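Saturday, laundry corner, the drum clean

Finally got to the washing machine in the back corner of the workshop, the one that does all our rags and aprons. I've been putting it off since February and the smell in there won the argument.
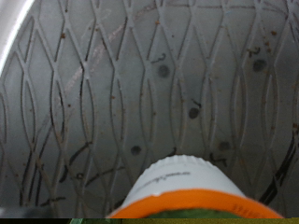

Constanza Cabral read the first draft of this page over lunch and wrote in the margin that I should run a hot empty cycle before any wiping, and that she'd been telling people so for a year. Fair enough! She also wants it noted that the rust-colored flecks could just as well be grit out of the apron pockets, and that I shouldn't write "rust" until a magnet has been over them. So: rust-brown and tan flecks, origin unknown, all over the drum wall. Magnet is on the list.

What else I found in there. Little dark fibers stuck to the gray wall near the holes, hair or thread, I can't tell which (we wash the brush covers in there too, so it could be either). And one pinkish-white streak running across the diamond pattern, like somebody had dragged a stick of chalk over it. My money is on tailor's chalk left in a pocket, but I've been wrong about pockets before.

The raised pattern is a pain to wipe. A flat cloth rides along the ridges and leaves everything sitting down in the diamonds, so go up and down the columns with a corner of the cloth over one finger, then turn the drum a hand's width and do the next bit. I started out going in big circles and mostly moved the dirt from one place to another.

Order of work, for whoever gets it next time:

Pockets and door seal first. Fold the seal back all the way and get into the bottom of it.
Dry pass with the soft brush, then pick up the fibers with tape. Masking tape is fine, the packing tape leaves glue.
Damp cloth with the Tikkanen cleaner, 26 ml in the small bucket. Don't eyeball it, last time it foamed for two rinses.
Empty hot cycle, with 200 g of washing soda straight in the drum.
Wipe again, door open overnight.

I know, I know, Constanza, the hot cycle is number four. I'd still like the loose stuff out before it goes down into the pump filter – that filter is a miserable thing to open, you have to lie on the floor with a baking tray under it. We can try it your way next time and compare what comes out on the cloth.

The cycle counter says 3,717, up 273 from the last reading in this notebook. That's a lot of aprons. Grigoris Ververidis thinks we ought to clean by the counter and forget the calendar, and I'm coming around to it, but then somebody has to look at the counter.

Still to do: magnet, new tape, ask Breltance whether they still sell the door seal for this model (the old one has a nick at the bottom, not leaking yet). Also we're nearly out of washing soda. Door's propped open with the wooden wedge, please leave it there until Monday.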